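To: Durton Records Users mailing list
From: Document Services, Durton
Date: 4/30/21
Subject: Re: Loose papers and bound copies on shared desks

Dear colleagues,

Thank you to those who replied to the first notice. The earlier message is quoted at the foot of this one for members who joined the list after it was sent. The guidance below replaces the interim wording and applies to all shared tables used for paper work.

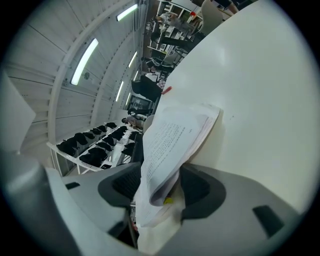
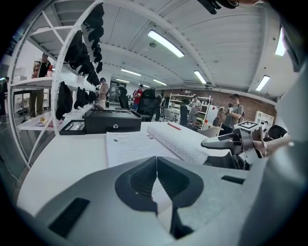 Several members asked whether printed papers may be left out between sittings. They may be left for the length of a break, provided that the sheets are squared up and laid flat. At the end of a sitting all papers are to be put away. Sheets left curled or folded overnight are difficult to feed through the scanner the next day, and the Grimska office has asked us to stop sending them in that state.

Thick documents should be closed when not in use. If a place needs to be kept, please use a slip of plain paper and write the page number on it. Pens and markers should not be used for this purpose, nor laid across open pages.

Red ink remains reserved for corrections. Notes of any other kind are to be made in pencil. A correction should be initialled in the margin beside the line to which it refers, and the number of corrected pages entered on the cover sheet. Members working on the Andrade papers should continue to use the separate cover sheet issued to them in April.

Coloured tags may be used to mark pages awaiting a second reading. No more than 3 tags should be attached to any one document. They must be removed before the document is passed for scanning, as the adhesive leaves a mark on the glass.

The Briluseck series now stands at 1,836 pages, of which 62 have been returned to us for flattening. Those pages will be held under boards for 5 working days and then reissued in their original order. Please do not renumber the remaining pages in the meantime.

Coats and other clothing should be hung up before work begins, and bags kept off the tables. Requests for further boards, folders or pencils should be sent to this list with the word "Supplies" in the subject line.

Members who wish to comment on the wording about tags are asked to do so by reply to the list, so that all offices may see the response.

Yours faithfully,

Document Services
Durton

On an earlier date, Document Services wrote:

> Dear colleagues,
>
> It has been noted that papers are being left on shared desks after use, and that some have been returned with bent corners. Until full guidance is issued, members are asked to clear their part of the table at the end of each sitting and to place all documents in the folder provided.
>
> Views are invited on the use of tags and on the marking of corrections. Replies should be sent to the list.
>
> Document Services
> Durton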